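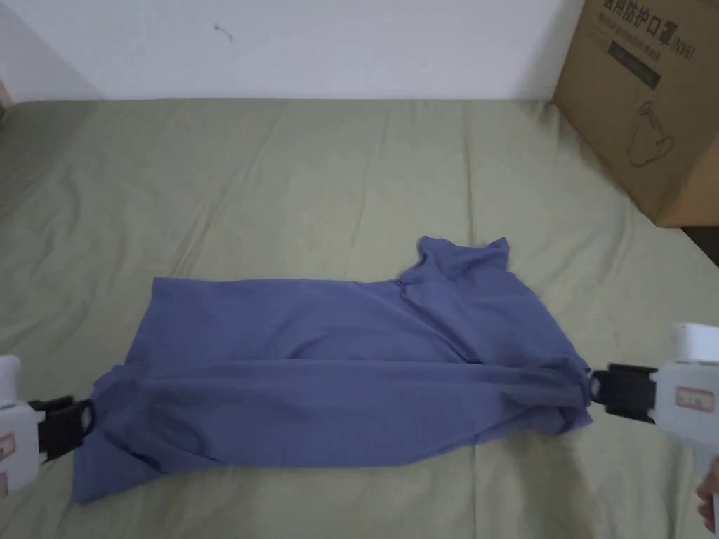 Chapter 3: Where Did Your Shirt Come From?

I started caring about textiles because of a bad shirt. I bought it in Furmont when I was in college, washed it once, and got back something that would have fit my little cousin. I wanted to know why -- and that question is pretty much this whole chapter!

Cloth is one of the oldest things people trade, and most of us can't say a word about how it's made. So we'll start with fibers (the hairy little bits), move on to yarn, and then spend a long time on weaving and knitting, where I tend to get carried away. Bring a scrap of old fabric to class if you have one. You'll be pulling it apart. 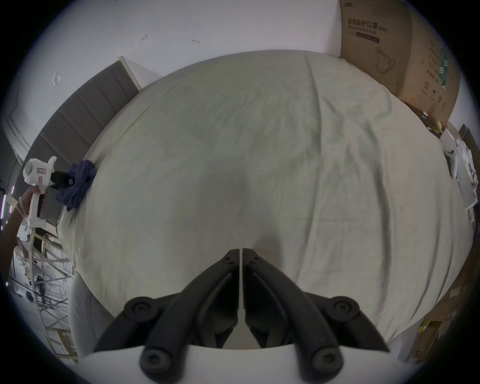
Emiliano Rivas

Before we get to looms, think about your bed for a minute. A sheet is nearly always woven, with one set of yarns running the long way (the warp) and another crossing over and under it (the weft). A T-shirt is knitted, so it's all loops, and loops can stretch. Tug on both tonight and you'll feel the difference right away.

In Section 3.1 we visit a made-up mill town called Bollau, with 200 looms and one very tired river, and follow a single order of 2571 yards of plain cotton from bale to bolt. Keep a pencil handy -- there's some arithmetic, and you'll want your numbers again when we get to dyeing.

Key words to watch for: staple, warp, weft, selvage, grain, shrinkage.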